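Why Do Some Places of Worship Reach So High?

Have you ever walked down a street and looked up, and up, and up, until your neck started to ache a little, because there was a steeple or a dome or a tower standing over all the rooftops? People have been building tall places to pray for thousands of years. They did it long before there were cranes or trucks or even very good ladders! So let's take our time and find out why they did it, and how, and what goes on inside all that height.

Why build up?

If you ask people of different religions, you will hear different answers, and that is part of what makes the question so interesting. In many faiths the sky feels like a place that is close to God, or to the gods. Mountains have often been thought of as holy, too. Some Hindu temples have towers that are meant to remind people of a mountain, with smaller peaks gathered around a big one. A Christian church may have a pointed steeple, and lots of people say it is like a finger pointing to heaven. Many mosques have a slim tower called a minaret, and the call to prayer can be heard from it across the neighborhood. Buddhist pagodas rise in layers, one roof above another, a bit like a stack of hats.

There is a more everyday reason as well. Long ago, most people had no clock at home and no map in their pocket. A tall tower with a bell told them when it was time to pray, and it also helped them find their way back to town. Imagine you were a shepherd in the hills above Norkelby on a foggy morning. You might not see a single house, but you could see the top of the tower poking out of the fog, and you would know just which way to walk for breakfast.

The tower at Norkelby

Norkelby's church tower is 130 feet tall. That is not a record of any kind, and there are plenty of taller ones, but it took 43 years to build, and that is a very long time to wait for a tower! Some of the stonecutters who worked on the bottom never got to see the top. Their children finished the job, and they used the same kind of gray stone from the same quarry at Eichhorn, so that the new part would match the old part.

If you climb it today, you go up 200 steps. They wind around and around inside the wall, and they are worn down in the middle where so many feet have stepped (hold on to the rope, please, and let people coming down go by first). About halfway up there is a little room with a window, where the bell ringers stand. The bells are higher still, and when they ring you can feel it in your chest.

A tower needs looking after, just like your bedroom does, only with more stairs. Dust drifts down from the beams, birds try to build nests on the ledges, and visitors drop things. Every spring the whole building gets a good cleaning from top to bottom, and many hands come to help.
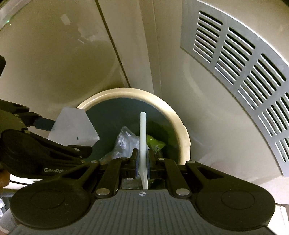
A gripper reaching into a round bin. 

How does it stay up?

Stone is heavy, and a whole tower of stone is very, very heavy. If you have ever built with blocks, you already know the most important rule — make the bottom wide and strong. The walls at the foot of a tower are often much thicker than the walls at the top. Underneath, hidden where you can't see it, there is a foundation, and it spreads the weight out over the ground the way a snowshoe spreads your weight over the snow.

Wind is the other big worry. High up, the wind blows harder than it does in your backyard, and it pushes on the side of the building all day long. Old builders used thick walls to push back. Modern builders often put steel inside, which can bend a tiny bit without breaking. The temple at Parkach was built this way, and on a stormy night its top sways by less than the width of your thumb. The people praying downstairs don't feel a thing.

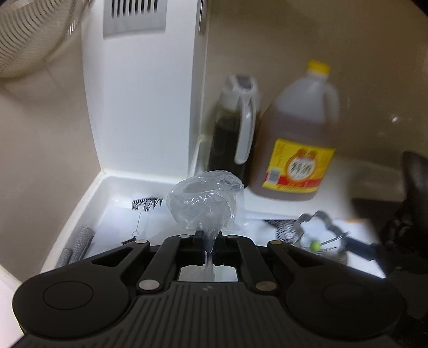
A clear plastic bag held in the tips of a gripper.

Does a holy place have to be tall?

Oh, not at all! Many of them are small and low, and they are loved just as much. The prayer house at Mudusley has one room and a door that grown-ups have to duck through. It holds 30 people if everybody squeezes in. Some Jewish congregations meet in a simple room above a shop. Quakers often gather in plain meeting houses with no tower at all, and they sit together quietly. Some people pray beside a river or under a big old tree.

Try it yourself

Next time you are out for a walk, look for the tallest place of worship near your home. What shape is its top? Does it come to a point, or is it round, or does it go up in steps? Draw it when you get back. Then use paper cups or blocks to build a tower of your own, and blow on it to be the wind. If it falls over, make the bottom wider and try again.

Words to know

Steeple: a tall, pointed tower on a church.
Minaret: a slim tower that is part of a mosque.
Pagoda: a tower with many layers of roofs, found in many parts of Asia.
Foundation: the strong part under a building that holds up its weight.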